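Back from the woods, finally

Dec 15, 2021

So the thinning crew wrapped up on the Leitner side of the ridge, and I walked the whole thing yesterday in my good boots (mistake!). They took out mostly small fir, 46 acres of it, and left the big pines standing with some room between them. You can see clear down to Skoltano Creek now, which I hadn't been able to do since we moved here 14 years ago.

I know a few of my neighbors hate how it looks. There are stumps and there are slash piles, 285 of them according to Teodoro Bustamante, who ran the crew and had them all on his map. It does look rough. But I was up there in July when the ground was so dry it crunched, and I'd take a rough-looking winter over another summer of keeping the car packed.

The piles are covered and will sit until there's enough snow to burn them safely. Teodoro figures they need 5 inches on the ground and a day with decent lift, so the smoke goes up and out and doesn't settle in the valley.
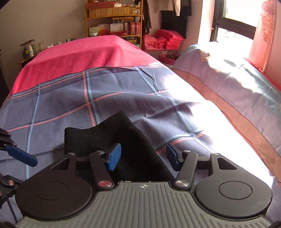

I asked if I could help on a burn day and he said sure, if I bring my own gloves and do what I'm told – fair enough! After that I'm hoping they'll let us scatter some native grass seed on the burn spots, before the thistle gets there. If anyone has a good source for squirreltail seed, please leave me a comment.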